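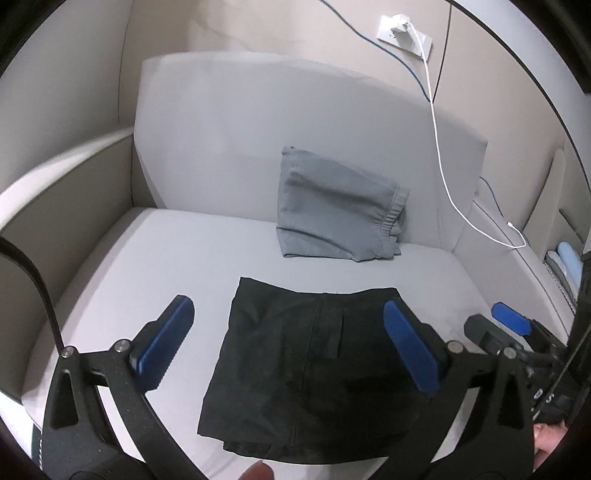 Photo: Phúc Lại

Lounge corner walk-through, Mimis guest apartment
Checked Feb 1, 2008

I do this check twice a year, now and again in April before the busy stretch, and I've typed up my comments the way I'd say them to you if you were walking along with me. Grab a coffee!

1. Sofa placement – OK
Light gray sofa is up along the beige wall where we left it. I'd like a little more breathing space at the back so the cables don't get pinched, but nothing I'd lose sleep over.

2. Sofa cover and cushion – OK, with a note
Faint diagonal creases in the backrest cover. I ran my hand over them and it's only the fabric shifting, no tear. The seat cushion looks paler than the backrest to me. Quách in the unit below says hers did the same, so I'm leaving it alone until we see it again in April.

3. Seams and arms – OK
Pushed down hard on both armrests, no wobble. Went along the dark seam on the right arm with a fingernail and every stitch held.

4. Wall outlet – NEEDS ATTENTION
The plate looks tilted. I put my thumb on it and it gave a bit, so the screw wants tightening (breaker off first, please, I mean it). No scorch marks, no buzzing. Gritudell did our wiring and they charge 30 dollars to come out, so let's save this one up with the hallway switch.

5. Phone charger – FIX TODAY
White adapter left plugged in, with its cable hanging past the backrest and over the right armrest, a small white connector on the end of it. I am forever saying this – unplug it when you walk away! A live connector lying on upholstery is just a bad habit.

6. Other cables – NEEDS ATTENTION
There's a blue one running down the wall on a slant and a thin dark one coming down to meet it near the top of the backrest, then the blue carries on down beside the sofa. I want them clipped to the wall, all the way down. I have a bag of Lurneo clips in the hall drawer, use those.

7. Loose items on seating – TIDY
Folded gray pants (or shorts, I didn't unfold them) on the seat against the backrest. Nicely folded, I'll give you that, but clothes go in the bedroom, well away from chargers.

8. Smoke alarm – OK
Pressed the button, nearly went deaf. Battery is good.

Follow-up: items 4 and 6 to me, item 5 to whoever sat there last. I'll initial them once they're done.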